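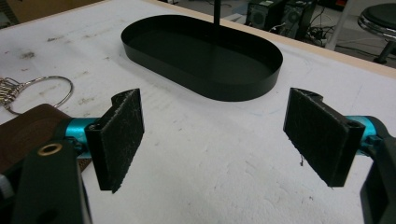
Photo courtesy of the Bresgate High School Robotics Club

Bresgate Students Take Hand-Held Gripper Project to State Showcase in March

Shares 241 | Comments 2

BRESGATE – The Bresgate High School Robotics Club will bring its student project, called Jutard, to the state student robotics showcase in March, and the club would like everyone who has helped it along (and there have been a great many of you, from the families who drove home the late crowd to the neighbors who let us raid their junk drawers) to know how it has been going.

Jutard began last fall as a fairly modest idea. The club wanted to teach a small robot arm to pick everyday things up off a table and put them in a tray, the sort of tidying most of us do at the end of the day without giving it a thought. The students soon found that writing out every motion by hand was slow and a bit discouraging, so they turned to a different approach that several of them had been reading about over the summer. A student holds a gripper in one hand, does the job the way a person would do it, and a camera on the gripper records the whole thing. The recordings then become the lessons the arm learns from.

By the time the club broke for the winter holidays, members had recorded 300 of these demonstrations, each one watched back and labeled by a different student from the one who made it. Plenty were thrown out along the way and done again, and the club is rather proud of how few arguments there were over which ones.

"I have advised this club for a good while now, and I have never seen students get so interested in how they use their own hands," said Joanne Lightfoot, the physics teacher who serves as the club's adviser. "They'll stop in the middle of lunch to look at how somebody picks up a fork. One of our sophomores told me she can't put her keys down anymore without thinking about it, and I told her that was the best progress report I'd had all year."

The showcase asks each team to present a working project at a table of its own, with a demonstration lasting no more than 90 seconds followed by questions from the judges. That may sound short, and it certainly felt short to the students the first time they ran through it, when the talking alone used up nearly all of it and the arm had hardly gotten started. They have since trimmed the speech, divided it between two presenters and rehearsed it in front of the middle school coding class, who turned out to be a very tough audience indeed!

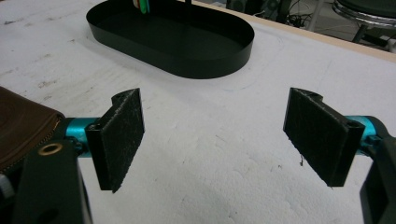 Most of the club's time this winter has gone into getting the demonstrations to look alike from one student to the next, and that has been harder than anyone expected. Some members grab quickly, some hover for a long while first, and left-handed members come at everything from the other side. The team settled on a few house rules, written on an index card and taped inside the supply cabinet: start with the fingers open, go slowly, keep the tray in view. Keeping up the equipment has turned into a job too. All that practice is hard on the dark, fuzzy facing on the finger pads, which has frayed at the edges and, on one pad, let a thread come dangling down from the corner, and so a fresh set of facings is on the shopping list ahead of March. The black oval tray, on the other hand, has been a favorite with the students because its rim is low and it shows up so clearly on a white tabletop.

The objects themselves are a mixed bag, and intentionally so. Students were invited to bring in whatever they thought an arm might run into in a real house, and the club now keeps a bin of donated odds and ends that gets sorted through before each session. Lightfoot asks only that things be clean, unbreakable and not missed by a parent. (She has had to send a television remote home.)

Support for the project has come from Lilard, a machine shop just outside Bresgate, whose staff gave up two evenings to show the students how to measure and fit small parts properly, and from the Nguyen-Tran family, who paid for a storage drive when the recordings outgrew the one the club had. The club also thanks the custodial team for leaving the lights on in the workroom well past the hour when they would be entitled to turn them off.

"People ask me whether the arm is going to do it perfectly at the showcase, and I always say I hope it does something interesting," Lightfoot said. "The students know every part of this thing. If it drops a marker in front of the judges, they will be able to tell you why, and they'll probably be excited to."

New members are welcome at any point in the school year and need no experience with programming, electronics or tools. The club has seniors graduating this spring and is especially glad to hear from freshmen and sophomores who would like to learn the recording and labeling work while the people who set it up are still here to teach it. Families who wish to donate small household objects may leave them at the front office in a bag marked "Robotics."

The club will hold an open practice in the workroom before the showcase, and visitors are invited to try the gripper for themselves. Practice starts at 3:30 p.m., with snacks, and the date will be posted on the school's activities page as soon as the workroom calendar is settled.

Media contact: Joanne Lightfoot, adviser, Bresgate High School Robotics Club, through the school's front office.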